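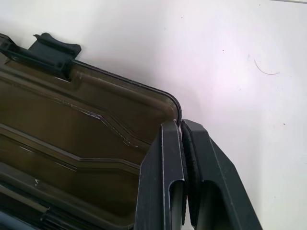 The Little Screwdriver Case Comes to the Lending Shelf

If you have ever tried to open the back of a kitchen timer with a butter knife (and I have, more than once, to my shame), you will be as pleased as I am about the newest thing on our lending shelf at Iltville. We finally have a proper bit set! It came to us from Torbjørn Eide, who was clearing out his workbench and asked whether we might like it, and I believe I said yes before he had got to the end of the question.

It's a modest thing to look at, with a brown plastic lid, black latch and ridges molded all along the inside, and the lid has picked up a scuff or two on the way. I rather like that in a tool case. The handle is a slim black one, shaped like a pen, and it lies in its own long slot across the top of the tray with the bits standing in their rows underneath. 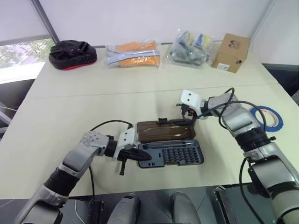

The bit set open on the long table, with more odds and ends lined up by the wall.

A few of the slots on the left side of the tray are empty, so please don't worry that you have lost something when you open it at home. What we do ask is that each bit goes back into a socket before the lid is shut. Apolinar Barrera lost a whole evening last November to the old Nidell set, which came back to us with everything rattling around in the bottom, and he would be very glad not to repeat it.

The set can go home with you for 14 days, the same as the rest of the small tools, and you can renew it once if no one else is waiting. Glasses, toys, battery covers, that wobbly cabinet knob you've been meaning to get to since the holidays, all of these are just the sort of job it suits. For big, stubborn wood screws, do ask for one of the full-size drivers instead, as a slender handle like this doesn't give your hand much to hold on to.

It goes out for the first time on May 30, 2026, and Apolinar will be at the desk all morning if you'd like to try it on something before you borrow it. Bring your timer!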